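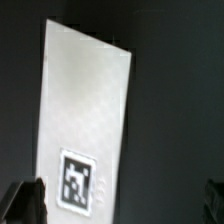 5 min read

December 18, 2022
Vichien Kaewsai and Kulap Paisan

3. Furniture pieces

3.1 Parts and surfaces

The Skundetti set is made up of small white furniture parts that are put together on a black tabletop. All of the parts share one color, so a person looking at the set has only shape, edges and printed markers to tell them apart. We kept the color the same on purpose. In our earlier work with the Sullico pieces, which came in four colors, people sorted by color first and paid little attention to where a part belonged.

Flat boards carry a square marker on the face. The pale surface does not look equally bright all over, and cloudy patches of light gray can be seen on it even where the board is plain. We left the surfaces as they were and did not repaint or sand them between sessions. Small marks were left in place too.

The cabinet is the largest part with moving pieces. It is a rectangular block of white plastic with two drawer fronts side by side. Each front has a handle that sticks out in the middle, with one marker over the handle and one under it. A drawer can therefore be told from its neighbor even when a hand covers the handle.

3.2 Placing pieces on the cabinet

The top of the cabinet is used as a shelf. A piece counts as placed when its lower face lies flat on the top, and as leaning when one corner is lower than the other. We scored leaning pieces separately, as many of them could be set right with a light push. In May we logged 743 placements, and each was scored by both authors from stills. Where our scores differed, the placement was looked at again and the stricter score was kept.

Figure 2. A white cube tilted on the top edge of the drawer cabinet, its left corner lower than its right. 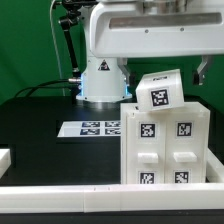
3.3 Printed sheets and stacked blocks

Reference sheets were printed on plain white paper, with four markers in a two-by-two grid. They were laid flat on the tabletop and replaced when the corners began to curl. Sheets printed at 300 dots per inch held up well enough; the Onishi stock we tried first was glossy and gave a glare under the room lights. Blocks with markers on more than one side were easier to score, since at least one marker could usually be read when the block lay across the cabinet.

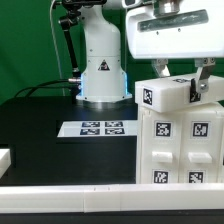
Why were the drawers kept closed during stacking?

An open drawer shifts the weight of the cabinet forward, and we wanted the top to stay level while pieces were being set on it.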